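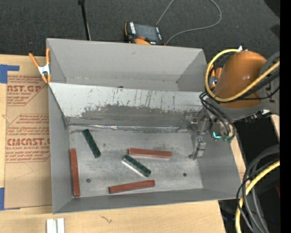 Tatiana Ondrejka

Went to the Langat open day on 7/14/19 mostly to see the Wukomgate picking kit, which I've been going back and forth on since May. Typing this up fast before I forget it. Short version: good arm, decent gripper, software needs work, price is a lot.

First, the kit. Wukomgate is sold by Flernance as a package for people who want to do bin picking without building the whole thing themselves. You get the gripper, the mount, the cables, and a license for the software. No arm. They had it on an orange arm at the demo. The kit is $1687 with the license for one year. After that it's $700 a year. Read that again. I asked twice.

The setup was a tabletop thing. Gray sheet metal bin with sloped walls, five blocks in it, red ones and green ones. Bin clamped down to a big sheet of cardboard, blue tape on the cardboard. I liked that. Trade show demos are all glass and white plastic and then you get it home and it doesn't like your bench. This looked like my bench. The back wall of that bin is filthy and scratched up too, and a clean bin is cheating in my opinion, grime is what throws off cheap vision.

Juraj Pešek ran the demo and he was patient with questions, even the dumb ones (mine).

What worked:

Picking from the middle of the bin. Very solid. Block lying flat, fingers come down either side, up it goes. Not fast. I'd call the speed fine for a school or a small shop, no good for production and they don't pretend otherwise.

Blocks tipped up on an edge. Was expecting trouble there. It nudged one flat with a fingertip and then picked it, which got a little "ooh" from the people next to me. Juraj says the nudge is a setting and off by default. Why off??

Slim fingers. They get down to the floor of the bin without hanging up on things. On my current gripper the fingers are fat and I lose half the picks near a wall.

What didn't:

Anything close to the side wall. The sloped sides help a bit, since stuff slides back toward the floor, but when a long block sits along the wall it dithers. Tries one angle, backs off, tries another, backs off. Twice it gave up and asked for help on the screen. At least it asks.

Cables. The cable management is bad. Loops over the joint housing, more loops by the base, yellow and black, all of it outside the arm. Every time the wrist turned I was watching for a snag. Didn't happen while I was there but I would be buying velcro the same day. For this money give me a sleeve.

Software. Setup screen is crowded and the text is tiny. You teach it the bin by touching the corners with the fingertip, that part is nice and took a few minutes. Then there's a page of sliders with names like "retreat bias" and no help text. Aleksi Kinnunen, who came with me and does this for a living, changed one slider and the arm started going in from much too high. Reset button is three menus down. Come on.

Noise: quiet. Could talk over it easy.

Compared to the Witton, which is what I nearly bought: the Witton is cheaper at $784 and has no yearly fee, but the fingers are short and it wants a flat tray, not a deep bin. If your parts are in trays get the Witton and save the money. If they're in bins I think Wukomgate is the better buy, even with teh fee. I'd still wait for the next software version, Juraj wouldn't give a date.

Support is by email, they say 12 hours to answer. I sent a question from the parking lot about spare fingers and got a reply that evening, so points for that. Spares come in pairs only.

Open day itself: parking terrible, coffee ok, room too warm. Go early, by the afternoon you're looking at the backs of heads. They let you drive the arm by hand if you ask, so ask.

Four out of five for the hardware, two and a half for the software. Havent ordered yet.

Comments

Giang La
We have this kit at work. The nudge setting is off because it chews up soft parts. Leave it on for wood or plastic, off for foam. And yes buy velcro.

Zhenhua Xie
Does the license fee stop it working or just stop updates? Big difference for me.

Tatiana Ondrejka
Zhenhua, just updates and support, the picking keeps going. Should have put that in. Giang thanks, that explains it.

Zhenhua Xie
Ok that's a lot better than it sounded.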